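Household Tips: Movie Night at Home

Watching a film at home goes better with half an hour of preparation. Most of what follows costs nothing, and the rest can be done with things already in the kitchen or the hall closet.

Cleaning the screen

Turn the TV off and let it cool before you touch it. Dust shows up better on a dark screen, and a warm panel leaves streaks. Use a dry microfiber cloth first and wipe in one direction. For fingerprints, dampen a corner of the cloth with plain water, wring it out well, and go over the spot lightly. Keep window cleaner and paper towels away from it. Never spray anything straight onto the screen.

If you use a projector, leave the lens alone unless you can see a smudge in the picture. A rubber blower from a camera store takes care of dust. Clean the air filter every 200 hours of use if the manual doesn't give a figure. We run an older Olell in the den and its filter clogs faster than that in winter, when the heat is on.

Subtitles you can read

Foreign films are often easier to follow if you change the subtitle settings before you start. Look under Accessibility on most players. Medium-size white letters on a half-transparent black strip work for nearly everyone. If the people at the back of the room are squinting, go up one size and move the couch forward a foot.

On a projector, check that the bottom line of text isn't falling below the screen. Put on any subtitled film, pause it on a two-line subtitle, and adjust the tilt or the zoom.

Popcorn on the stove

You need a heavy pot with a lid, three tablespoons of oil and half a cup of kernels. Heat the oil over medium with 4 kernels in it. When those pop, take the pot off the burner, add the rest, cover, and wait thirty seconds. Put it back on the heat with the lid slightly open so steam can get out. Shake now and then. When the pops are two seconds apart, it's done.

Salt goes on right away, and it should be fine salt. Regular table salt is too coarse to stick well. Grind it for a few seconds in a clean coffee grinder. Melted butter makes popcorn soggy if you pour it all in one spot, so drizzle it a little at a time and toss between pours.

Scorched sugar from caramel corn comes off with hot water and patience. Fill the pot, bring it to a simmer for ten minutes, and pour it out. Don't scrape a nonstick pot with metal.

Dishes and daylight

Rinse buttery plates before the movie starts or the grease will set by the credits. For afternoon viewing, a tension rod and a dark flat sheet will cover most windows. Leave several inches of overlap on each side. Most of the stray light comes in at the edges.
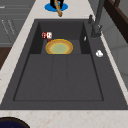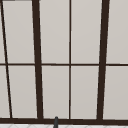

A reader in Markcombe wrote in to say that the sheet never worked for her and that she switched to blackout lining bought by the yard, held up with stick-on hook-and-loop tape. She added that the tape should go on the wall or the outer trim, never on fresh paint, and that she takes the lining down every March to wash it on cold. She also thinks we are wrong about medium subtitles and says large is the only setting worth using.

Sound

Dialogue gets lost more often than music does. Before raising the volume, look for a setting called Night Mode or Dialogue Boost. If you have a soundbar, make sure nothing is standing in front of it. A Nazarenko bar or any other low one should sit at the front edge of the shelf, level with the lip.

Rattles usually come from picture frames and loose shelf pegs. Play something with deep bass, walk the room, and press on things until the noise stops. A felt pad behind the frame fixes it.

Storing discs

Discs keep best upright, in their cases, away from a radiator. Wipe them from the center straight out to the edge, never in circles. Plain sleeves save space; a Keltley binder takes roughly 200 and fits a normal bookshelf. Write the title on the sleeve in pencil. Keep the paper inserts in a shoebox in the same order, or you will be sorting them later.

Loaned discs go on a list taped inside the cabinet door.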